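# Why Is Black Cloth So Hard to Keep Black?

Black is the color people pick when they don't want to think about colors. It goes with everything and it hides gravy. So it may surprise you that black is one of the hardest colors to put on a piece of cloth, and one of the hardest to make stay there.

Start with what black is. Sunlight is a mix of every color of the rainbow. A red sock bounces the red part back to your eyes and swallows most of the rest. A white sock bounces nearly all of it back. A black sock is greedy. It swallows almost everything, and your eyes get very little to work with, so your brain shrugs and says "black."

All that swallowed light has to go somewhere. It turns into heat. You can test this on a sunny day with one black T-shirt and one white one. Lay them side by side on the grass, go away and eat a sandwich, then come back and put a hand on each.

## The trouble with old black

Long ago, if you wanted yellow cloth, you could boil up some onion skins. For brown, there were walnut shells. Black was a pain in the neck. Plants don't hand out good black dye, so dyers had to cheat.

One cheat was to dye the cloth dark blue, then dye it again with something red or yellow, and keep going until everyone agreed to call it black. Another used oak galls, the hard round lumps that grow on oak trees when a tiny wasp lays its eggs there. Galls are full of stuff called tannin. Mix tannin with iron and you get a very dark, inky color. People did in fact use it as ink.

The catch was that too much iron slowly ate the cloth. Some old black fabrics in museums are crumbling while the colored threads right next to them are fine. Imagine saving your best coat for 300 years and having it turn to crumbs.

Today dyes are made in factories, and a black shirt costs about as much as any other. Dyers still mix, though. Many blacks have blue, red or yellow hiding inside.

## Where does the black go?

Dye sticks to threads, but not all of it sticks forever. Water loosens a little, soap loosens a little more, and rubbing in the washing machine breaks tiny hairs off the surface. Those broken hairs make the cloth look fuzzy and gray. Sunlight does its bit too, by breaking up the dye itself.

This is a bigger problem when black has to sit beside white. Any loose dye goes looking for a new home, and white trim is very welcoming.

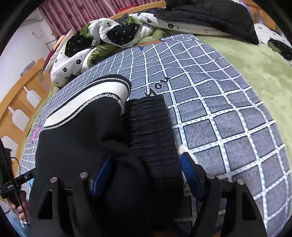 *Black cloth with an off-white band and twisted black and white cord trim.*

Makers who want to put the two together can test the dye first. They wet a scrap of black, press it against a scrap of white, and leave them alone in a warm place. If the white comes out gray, back to the dye pot.

## How to keep yours black

- Turn it inside out before you wash it, so the rubbing happens where it doesn't show.
- Use cold water.
- Dry it in the shade.
- Keep it away from the cat. No dye on Earth can help you with the cat.

## Words to know

**Dye:** a color that soaks into threads. Paint mostly sits on top.

**Tannin:** a bitter stuff found in oak galls, tea and some tree bark.

**Colorfast:** a word for cloth that hangs on to its color. Some labels say it more hopefully than others.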